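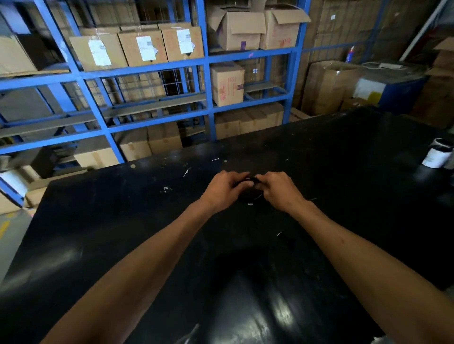 Black ring on the bench, held at both sides

Suction cup lip ring keeps unseating on carton pick cell
Posted by Karabo Cele

We run a Lolska palletizing arm with a four-cup vacuum head. One cup drops below the 90 percent vacuum threshold after 20 cycles or so, and the controller stops with a grip fault. I have swapped the black ring in that cup twice. Both replacements came from the same Barros bag. The other three cups hold fine. Is there a seating procedure that the manual leaves out?

Huw Samuel
Check the groove before you fit a third ring. Carton dust packs into the bottom of it and the ring sits proud on one side. Lock out the arm, bleed the vacuum line, pull the ring and clean the groove with a dry nylon brush. No grease. Flex the new ring between both hands and look for nicks on the inner edge. Press it in at two opposite points first, then work toward the middle on each side. Run 100 empty cycles at low speed and log the vacuum on all four cups. If the same cup still falls off, move its hose to another port. A fault that follows the port is in the valve block.

plarkcombe_maint
had this on a Trilero head, was the filter. change the filter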